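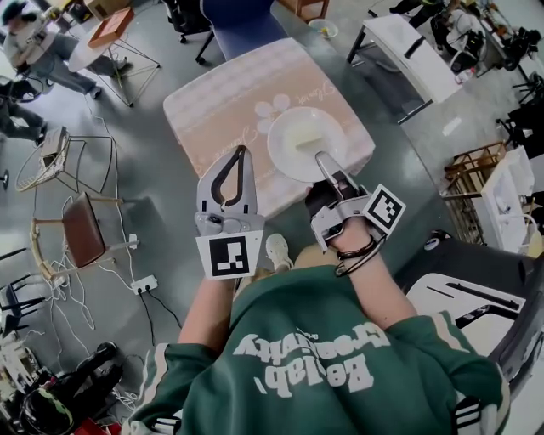 *Abb. 1: Arbeitsplatz am kleinen Tisch, beidhändige Führung, Markerkarten an beiden Greifern.*

# Vorgang: Ersatz- und Ergänzungsbeschaffung Handgreifer, Projekt Fallance

**Eröffnet:** Mittwoch, 31. Januar 2018
**Kategorie:** Geräteplanung / Beschaffung
**Priorität:** mittel
**Meldende Stelle:** Versuchsbetrieb Halle, Standort Madigan
**Bearbeitende Stelle:** Technische Beschaffung
**Status:** wartet auf Lieferanten

## Meldung

Der Versuchsbetrieb meldet wiederkehrende Ausfälle bei den handgeführten Greifern der Baureihe Stamance und beantragt zugleich die Aufstockung des Bestands zum Mai. Derzeit sind 11 Greifer inventarisiert. Ein beidhändiger Arbeitsplatz bindet jeweils zwei Geräte, womit rechnerisch fünf Plätze betrieben werden können und ein Gerät als Reserve verbleibt. Diese Reserve ist im laufenden Betrieb regelmäßig aufgebraucht.

Gemeldet werden im Einzelnen folgende Störungen:

- Verbindungsabbrüche an der Kabelzuführung, vor allem bei Bewegungen mit starker Drehung des Handgelenks
- Markerkarten, die nach dem Umsetzen des Greifers nicht mehr in der ursprünglichen Stellung sitzen
- abgelöste Innenpolster an den Greiffingern

Die meldende Stelle bittet um Prüfung, ob die Störungen im Rahmen der Gewährleistung zu beheben sind oder ob Mittel für einen Austausch eingeplant werden müssen.

## Eintrag 1 – Technische Beschaffung

Die Meldung wurde angenommen. Reparatur und Aufstockung werden vorerst in einem gemeinsamen Vorgang geführt, haushalterisch jedoch getrennt behandelt. Instandsetzungen gehen zu Lasten des laufenden Betriebs, zusätzliche Geräte zu Lasten der Projektmittel Fallance. Eine Verschiebung zwischen beiden Ansätzen ist ohne gesonderten Antrag nicht vorgesehen.

Rückfragen an den Versuchsbetrieb:

1. Treten die Abbrüche immer an denselben Geräten auf oder wandern sie mit dem Kabel?
2. Werden die Markerkarten geklebt oder gesteckt?
3. Welche Anzahl an Arbeitsplätzen soll ab Mai gleichzeitig betrieben werden?

## Eintrag 2 – Versuchsbetrieb Halle

Zu Frage 1: Die Kabel wurden zwischen einem auffälligen und einem unauffälligen Gerät getauscht. Der Fehler wanderte mit dem Kabel. Ein weiteres Gerät zeigte den Abbruch dagegen auch mit dem getauschten Kabel, hier wird ein Schaden an der Buchse vermutet. Es wurde mit einem roten Anhänger gekennzeichnet und aus dem Umlauf genommen.

Zu Frage 2: Beides kommt vor. Die erste Lieferung wurde mit Steckhaltern ausgeliefert, bei der zweiten Lieferung waren die Halter nicht enthalten und die Karten wurden vor Ort geklebt. Im Lieferschein ist hierzu nichts vermerkt.

Zu Frage 3: Geplant sind acht beidhändige Plätze. Hinzu kommt der Wunsch nach einer Reserve von zwei Geräten, sodass sich ein Gesamtbedarf von 18 Greifern ergibt.

## Eintrag 3 – Technische Beschaffung

Aus dem Bestand und dem genannten Bedarf ergibt sich eine Differenz von sieben Geräten. Der Rahmenpreis bei der Firma Dovon beträgt 587 Euro je Greifer, ohne Kabel und ohne Markerhalter. Für die Aufstockung sind somit 4.109 Euro anzusetzen. Dieser Betrag setzt voraus, dass alle vorhandenen Geräte einsatzfähig sind, was nach Eintrag 2 derzeit nicht zutrifft.

Für die Kabel wird eine Sammelposition von 100 Euro eingestellt. Sollte der Lieferant die Markerhalter der zweiten Lieferung nachreichen, fallen dafür keine Kosten an. Andernfalls ist die Position neu zu berechnen.

Wir bitten um eine kurze Stellungnahme zur Fläche. In der vorliegenden Planung ist für acht Plätze keine Möblierung ausgewiesen, ebenso fehlt eine Angabe zur Stromversorgung. Mehrfachsteckdosen sind in der Geräteliste bislang unter Verbrauchsmaterial geführt. Bei einer Aufstockung müssen sie als eigene Position erscheinen und in die wiederkehrende Prüfung aufgenommen werden.

## Eintrag 4 – Versuchsbetrieb Halle

Die Halle reicht nach hiesiger Einschätzung für acht Plätze aus, sofern die Laufwege neu festgelegt werden. Für die Tischaufgaben genügen kleine Tische. Gegenstände wie Teller und Tischdecken sind vorhanden und müssen nicht beschafft werden.

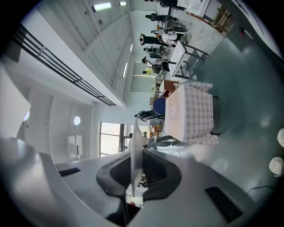

Offen ist aus Sicht des Versuchsbetriebs die Lichtsituation. Die Markererkennung wurde bei Tageslicht und bei Deckenbeleuchtung geprüft, jedoch nicht an allen künftigen Standplätzen. Vor einer Bestellung von Blenden oder Vorhängen sollte zunächst ein Probelauf an den fensternahen Plätzen erfolgen. Eine vorsorgliche Anschaffung wird nicht beantragt.

Zur Kabelführung wird mitgeteilt, dass Leitungen bisher teilweise offen auf dem Boden liegen. Für die zusätzlichen Plätze werden Kabelbrücken benötigt. Die Länge kann erst angegeben werden, wenn der Aufstellplan vorliegt.

## Eintrag 5 – Technische Beschaffung

Der Aufstellplan ist Voraussetzung für die Freigabe der Positionen Kabelbrücken und Möblierung. Die Position Greifer kann davon unabhängig weiterverfolgt werden.

Die Firma Dovon wurde angeschrieben. Angefragt wurden:

| Position | Gegenstand | Haushaltsansatz | Stand |
|---|---|---|---|
| 1 | sieben Greifer Stamance | Projektmittel | Angebot angefordert |
| 2 | Nachlieferung Steckhalter für Markerkarten | entfällt | Reklamation |
| 3 | Prüfung des Geräts mit Buchsenschaden | Gewährleistung | Einsendung nötig |
| 4 | Innenpolster, Ersatzsatz | laufender Betrieb | Preis unbekannt |
| 5 | Anschlusskabel | laufender Betrieb | Sammelposition |

Für Position 3 benötigt der Lieferant die Seriennummer und eine Fehlerbeschreibung. Bitte das Gerät nicht öffnen.

## Eintrag 6 – Versuchsbetrieb Halle

Das Gerät wurde verpackt und an die Warenausgabe übergeben. Die Seriennummer liegt dem Begleitschreiben bei.

Zu Position 4 wird ergänzt, dass die Innenpolster je nach Aufgabe unterschiedlich beansprucht werden. Bei Arbeiten mit Geschirr lösen sie sich an der Fingerspitze, bei weichen Gegenständen sind bisher keine Schäden aufgefallen. Ein Nachkleben mit handelsüblichem Sekundenkleber hat sich nicht bewährt – der Klebstoff härtet hart aus und die Kante hebt sich nach kurzer Zeit erneut ab. Um Angabe des vom Hersteller vorgesehenen Klebstoffs wird gebeten.

Die Geräte mit geklebten Markerkarten wurden bis zur Klärung nur noch an Plätzen eingesetzt, an denen vor jedem Durchgang neu kalibriert wird. Der Mehraufwand ist vertretbar, sollte aber nicht bis Mai bestehen bleiben.

## Eintrag 7 – Technische Beschaffung

Antwort der Firma Dovon liegt vor. Die fehlenden Steckhalter werden anerkannt und kostenfrei nachgeliefert. Einen Termin nennt der Lieferant nicht. Der Preis für die Greifer wird bestätigt, allerdings gilt er nur bei Abnahme aller sieben Geräte in einem Auftrag. Eine Aufteilung auf zwei Abrufe, wie sie der Versuchsbetrieb mündlich angeregt hatte, wäre zum Rahmenpreis nicht möglich.

Zum Klebstoff wird auf das Wartungsblatt verwiesen, das der Lieferant gesondert übersendet. Ersatzpolster sind als Satz je Greifer erhältlich. Ein Preis wurde trotz Nachfrage nicht genannt, die Anfrage wurde wiederholt.

Hinsichtlich des eingesandten Geräts behält sich der Lieferant eine Prüfung vor. Falls die Gewährleistung abgelehnt wird, ist ein achtes Gerät zu beschaffen. Die Greiferposition erhöht sich dann auf 4.696 Euro. Der Versuchsbetrieb wird gebeten mitzuteilen, ob in diesem Fall die Reserve auf ein Gerät verringert werden kann.

## Eintrag 8 – Versuchsbetrieb Halle

Einer Verringerung der Reserve wird nicht zugestimmt. Nach den bisherigen Erfahrungen ist ein einzelnes Ersatzgerät nicht ausreichend, da ein beidhändiger Platz bei Ausfall nur eines Greifers vollständig stillsteht. Hilfsweise könnte der achte Platz zunächst einhändig betrieben werden. Hierfür wären geeignete Aufgaben noch festzulegen.

Der Aufstellplan liegt im Entwurf vor und wird nach Abstimmung mit der Arbeitssicherheit nachgereicht.

## Eintrag 9 – Technische Beschaffung

Die Begründung wird zu den Akten genommen. Der Bedarf wird mit sieben Geräten fest und einem Gerät unter Vorbehalt angemeldet. Die Bestellung wird erst nach dem Prüfergebnis des Lieferanten ausgelöst, damit der Auftrag nicht geteilt werden muss.

**Offene Punkte**

- Prüfergebnis zum Buchsenschaden (Dovon)
- Preis und Lieferzeit Innenpolster (Dovon)
- Liefertermin Steckhalter (Dovon)
- abgestimmter Aufstellplan mit Längen der Kabelbrücken (Versuchsbetrieb)
- Probelauf Markererkennung an den fensternahen Plätzen (Versuchsbetrieb)
- Aufnahme der Mehrfachsteckdosen in die Geräteliste (Technische Beschaffung)

Der Vorgang bleibt geöffnet. Wiedervorlage bei Eingang der Lieferantenantwort.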